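25 Aug 2019

Rice, and the letter from my aunt 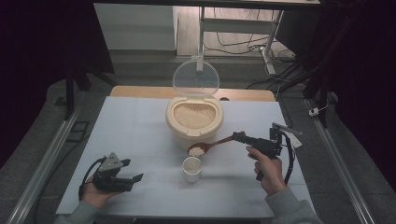
The rice container with the lid open, and the wooden spoon.

I woke up early and could not sleep again, so I cleaned the kitchen shelf. Behind the tea I found the letter of my aunt Thilini, which I was looking for since I moved to this apartment. She wrote it when I left home. It is two pages, and one page is only about how to cook rice. Wash it until the water is clear, let it rest for 8 minutes after the fire is off, and do not open the pot to look. I always open the pot to look.

At the shop the big bag of rice is now more expensive again. I bought the small one and also onions, lentils and a lemon. Total 171 with the bus ticket. I must write down my spending better, last week I forgot two days.

In the afternoon Nokuthula called. She has passed her driving exam with 90 points and she was shouting so loud that I had to hold the phone away from my ear. I am very happy for her. She wants to drive to Seppälä to see the lake before the weather becomes cold, and she asks if Rizwan and I will come. I said yes, although I am a little afraid of a new driver on that road. I did not tell her this.

Then I studied the language for one hour. The word for "to borrow" and the word for "to lend" are still the same in my head. Kamrul says that he also mixed them for years and people always understood him, but he is kind and maybe it is not true.

For dinner I cooked like in the letter. I did not open the pot. The rice was good, a little too soft in the bottom, and the lentils needed more salt. I ate by the window and read the second page, where she writes about the mango tree and the neighbor's goat. Tomorrow I will write her an answer, by hand, and I have to ask Rizwan where one buys stamps here.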